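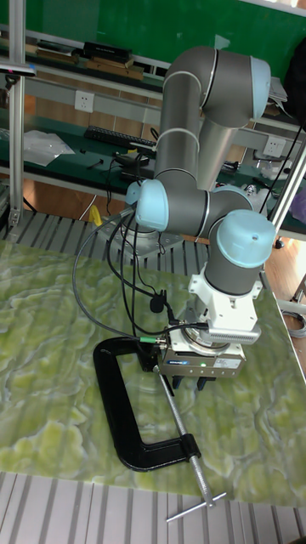 C-clamp on the green table. Black frame, long silver screw.

Tool library notes, winter edition. Quick one this time, sorry, the newsletter goes out tonight and I still have the sign-out sheets to type up.

Clamps first. We have 80 of them now on the books, counting the box that came in from the Estari cabinet shop when they closed up. Mostly bar clamps and spring clamps. The big C-clamps are the ones everybody wants and the ones that come back in the worst shape, so please read this bit before you borrow.

Glue. Get it off the screw before you bring it back. Dried glue in the threads is what kills them. A wire brush and a few minutes will do it, and the brush is on the hook by the sink. If it's really caked on tell Fletcher and he'll put it in the soak bucket. Do not chip at it with a screwdriver, we have lost threads that way.

Oil. One drop on the screw, run it all the way in and all the way out, wipe. One drop! Last month somebody used half the can and it got all over a pine shelf that was suposed to be painted.

Pads. If the swivel pad on the end of the screw is wobbly that's fine, it's meant to move. If it has come off, put it in the envelope with the clamp and write the number on the front. We can usually press it back on.

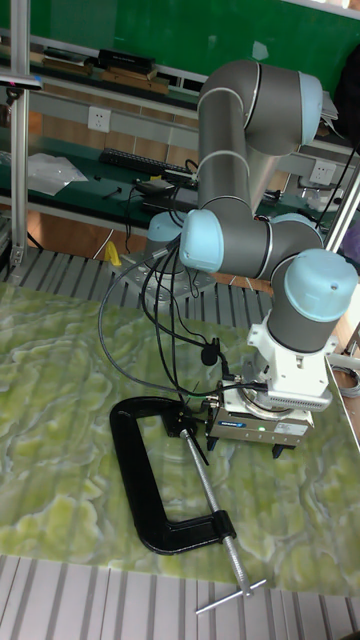

Storage is the other thing. Small clamps go on the rail by size, same as always. Large ones no longer hang, the rail at Rolland Street was never built for that weight and one of the brackets is already pulling out of the wall. Lay them flat, like the one on the table, and mind the T handle. It sticks out past the front edge there and that is exactly hip height for most of us. Slide the bar so it's even on both sides and turn the whole clamp in toward the back of the shelf. Frame to the left, handle to the right, then they nest and we can fit more in.

Tightening, because it came up at the glue-up class again. Hand tight and a bit more. No pipe over the handle for extra leverage, ever. If a joint won't close with two clamps, the joint is wrong, go fix the joint. Scrap wood under both jaws or you will have a nice round dent in your tabletop forever. Offcuts are in the Parico crate, help yourself.

Late fees. Same as before, but the grace period is now 13 days for clamps, up from a week. Glue-ups take as long as they take. Everything else stays at a week.

The Hudia sander is back from repair and can be reserved again. One person at a time, bring your own discs. New discs should be here in January.

Anything missing or bent, leave a note in the red book or catch Fletcher Tautahi on open nights. Even if you were the one who bent it. We just want to know befor the next person takes it home.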